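Nedthorpe Parish Recipes

Viorica Sima — November

A plain-text collection of 1,091 home recipes copied from handwritten cards. Each recipe is one row, with a title, ingredients, method and the decade the card was written, where known.

Spelling is left as found. Oven settings are in Fahrenheit — 18 cards gave only "hot" or "slow" and were kept that way. Cards with no method were dropped. Duplicates differ by at least one ingredient.

Load recipes.csv as UTF-8. Fields are split by tabs.

Related
Buzatu Jam Labels
Pritside Market Prices
Wivik Word List
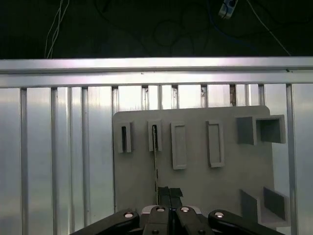
Dark strip at the second slot of a light gray board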